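[cell-users] Re: Purple hose snagging on the two-arm cell

From: Amrit Poirier
To: cell-users list
Date: 13th February

On the two-arm cell at Lorkgate, the Stolmont user wrote:

> We have copied your layout, two arms on a shared front beam with the cables
> in purple sleeving. The left sleeve keeps pulling tight when the arm reaches
> across, and after that the gripper module drops off the bus. We have swapped
> the module twice. Is it the module, or are we tying the sleeve wrong? Also,
> how do you check the arms against each other after a repair? Carroll's notes
> stop at single-arm homing.

I doubt it is the module. Ours did the same in January and we changed one part that was perfectly good before looking at the sleeve. Leave the modules alone until you have done the following.

1. Free the sleeve at the base

Power off at the wall. Undo every tie between the elbow and the base and let the sleeve hang. It wants a full loop below the elbow, and a second slack bend under the front beam. If you have run it straight down the lower link and tied it there, that is your fault.

2. Re-tie from the gripper end

Start at the wrist and work back. Move the arm by hand to its furthest reach before you close each tie. We allow 144 mm of spare sleeve at the wrist and 199 mm at the elbow. Less than that and it tightens when the forearm goes low; much more and it lies in front of the fingers.

3. Check the two arms against each other

Give both grippers one strip of soft material and have them hold it between them over the middle of the table. Hold for 90 seconds. If the strip goes taut or sags more as you watch, one arm is drifting and you need to home that one again. Do it with the strip on a slant, as a level one hides a height error.

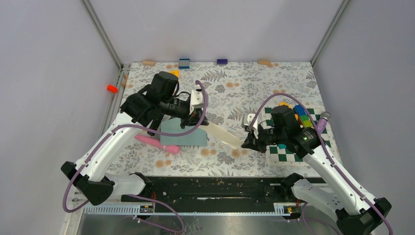
4. Run the short program

Load the Rudum cloth routine at low speed and let it go through 7 cycles. Keep a hand on the stop button. Watch the sleeves and ignore the cloth. Any twitch in a sleeve when the wrist turns means going back to step 2.

Leave your usual objects on the table for this. A bare table lets the arms take paths they never take in real work, and you will pass a sleeve that snags the next morning. 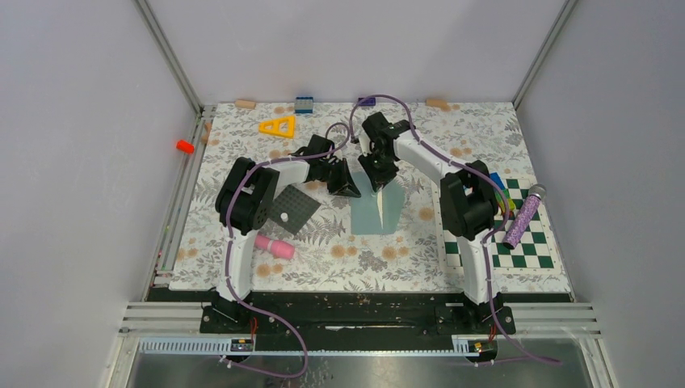 On spares, I would keep one sleeve per arm cut to length and one set of finger pads, and not bother with a spare wrist. The pads go first on ours. When you fit new ones, test with the grippers close together at the top edge of a folded cloth, the way ours are over the teal one, as a pad that sits proud will show up there sooner than out in the open. Clean the old glue off with a plastic scraper.

The beam scuffs are harmless, by the way. Send me your tie positions if it still drops out after step 4.

Amrit Poirier
Lorkgate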